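Home Projects Wiki Log Parts Contact

We use cookies to keep you logged in and to count visits. Accept / Settings

Bench arm log, shared workshop
15 April 2021
Entry by Anas Smadi

Picked up where the last entry stopped. The wrist camera is mounted, the new fingers are on, and the Nudano driver board is back in after I resoldered the connector. Goal for the session was to get a clean approach to a bagged item on the white table and to find out why the arm keeps choosing a grasp point well off to one side of it.

Power-up and homing

Homing was fine on every joint except the wrist roll, which stopped 6 degrees short of where it should. Same fault as before. I moved the homing flag on the bracket, tightened the set screw and ran it again. It came in square. I did not use thread locker because I expect to move the flag again once the cable guide is printed. Whoever uses the arm next should check that screw before starting.

The config still pointed at the old finger length, so the first approach would have put the tips into the table. Caught it on the dry run at height. Changed the value in the Fandau profile and saved it under a new name. The old profile is still there for the short fingers. Please don't overwrite it.

Fingers

These are the second set, printed dark, with the textured faces. The first set was smooth and let go of anything in film. The texture came out shallower than it looked in the model, and the lower part of the face does most of the gripping, so on the next print I want to move the rows up toward the tip. The tips themselves are rounded enough now. I ran one along a spare bag by hand and it didn't snag.

Opening width is set by the stop screw, not by software. I backed the screw out until the fingers cleared the bag with room on both sides. It could come in again, but I would sooner lose a little closing time than clip the film on the way down.

Camera and table

The table is the main trouble. It is glossy and white and it throws back everything above it. The segmentation step takes the darker reflection in the middle as an object and draws a box around it, then averages that with the real one, and the grasp point ends up on bare table. I had been blaming the hand-eye calibration for this and redid it twice for nothing. The calibration error was fine both times. 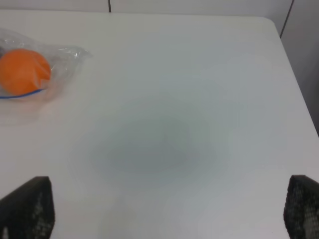

Wrist camera, fingers open, bagged orange item at upper left. Note the wide gray-green reflection mid-table.

The orange is easy to pick out by color. The clear film is much harder. It is close to the table in brightness, apart from the small highlights on the creases, and those shift whenever the wrist does. The blue strip along the front of the bag is the one part of the packaging that stands out well, so I tried using it as a second cue. With orange alone the box covers the contents and ignores the loose film to the right. With orange plus blue the box takes in the lower front of the bag as well, which is closer to what I want for a low grasp.

The orange also reflects in the tabletop just below the bag. At the old saturation threshold that patch was counted as part of the item and pulled the box down toward the fingers. Raised the threshold to 30 percent and the patch dropped out. Did not need to touch the hue range.

For the gray reflection I tried three things:

- Exposure down. Helped a bit, but the fingers went to solid black and the self-mask got ragged.
- Minimum area filter. No use, the reflection is bigger than the item.
- Throwing out any region with soft edges. This worked. Gradient cutoff is 19 for now.

The soft-edge rule will also throw out real things that are out of focus, so it is a patch and should be marked as one in the code. A matte mat would be the proper answer. Daly has an offcut of gray rubber under his bench and said we can have it if it fits. I haven't measured it.

Runs

Frame log for the session is 3,318 frames, saved to the shared drive in the Vevley folder along with the config. I stopped short of closing on the bag. All runs were approach only, down to hover height and back up. After the two changes the grasp point stayed on the bag at every start position I tried, including the ones with the reflection in the middle of the view.

One thing I don't like: on the fastest setting the wrist still rings a little when it stops at hover. It shows in the log as the box jittering for a few frames. I suspect the bracket. It is one thin plate and it flexes if you push on it with a thumb.

To do

Reprint finger faces with the rows moved up.
Stiffen the wrist bracket, or add a rib.
Measure the rubber offcut.
Print the cable guide, then thread lock on the homing flag screw.
First closing test at low current. Log motor current from the start.
Order spare connectors for the driver board, want them here before May.

Arm is parked and the supply is switched off at the wall. Key is back on the hook.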